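Ikska Community Help > Clubs and Student Projects > Simulation

Sim arm knocks the bottle when it goes into the bin, how do I fix the approach?
Posted by fimton_club_kid, Jul 4, 2026

Hi all. Club project, due soon, kind of panicking. Task is the Llewellyn round: bottle goes from the small bin to the crate with the six compartments, all in simulation, no real arm. We get 30 tries and the score is how many end up in a compartment.

Ours gets over the bin fine, then comes down and clips the bottle or the wall. Every time. Bottle lies down diagonal, neck toward the right wall. Wrist camera view and an overhead one are both on. Seed is 3973 if anybody wants to try the same layout. Overhead is this one: 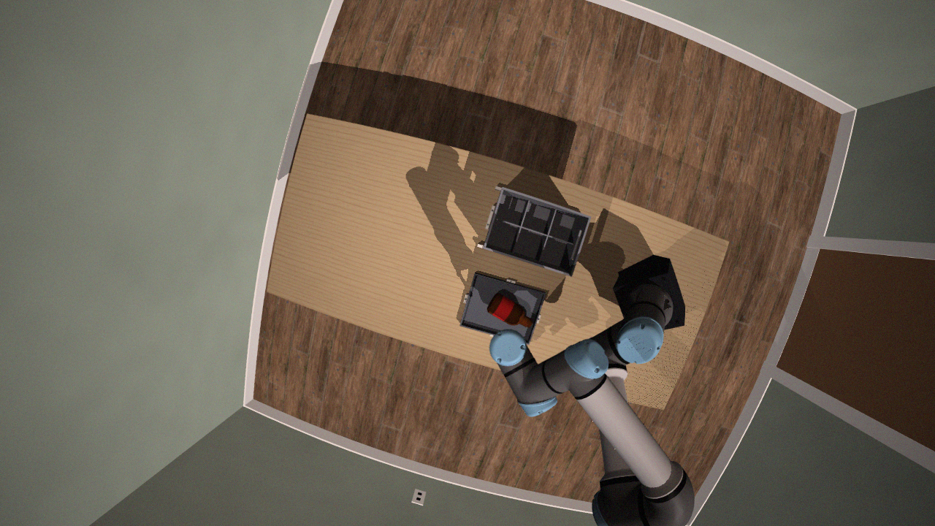 2 replies

Xinyi Fu
Had this last year with our team. Couple things.

Check where your target point is. If you're using the center of the bin you're wrong alredy, the bottle isn't lined up with the bin so the fingers come down across it at a bad angle. Take the heading from the bottle, base to neck, then turn the wrist so the fingers close across the body. Not the neck, too close to the wall.

Then split the move. Go to a point straight over the bottle, stop, open all the way, then straight down slow. Most people in our club had one long diagonal move and it cuts the corner right through the rim. Two waypoints fixed it for us, your numbers will be different.

And look at the wrist view before the descent starts, pause it there. Mine looked a lot like this:
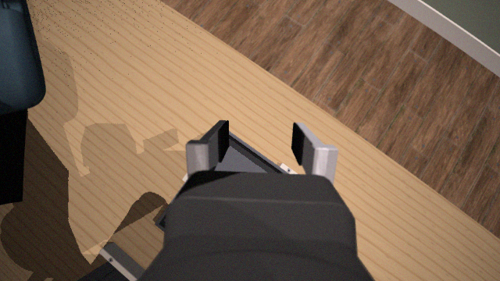
Collision margins are the other thing I'd go after. In Jestton the default margin is tiny and it only covers the tray walls, anything stuck on the outside gets skipped unless you add it by hand. See the little white bracket at the end of the rim, right by the right finger? Small stuff like that is what I mean, add it to the collision list. Also turn on contact logging, it tells you which part touched first, saves alot of guessing. Post the log if still stuck.

jestton_fan2
just make the bin bigger in the scene file lol. worked for me

fimton_club_kid
Can't, layout is locked for the round. Was using bin center, yep. Changing that tonight, then the margins. Thx Xinyi, will post the log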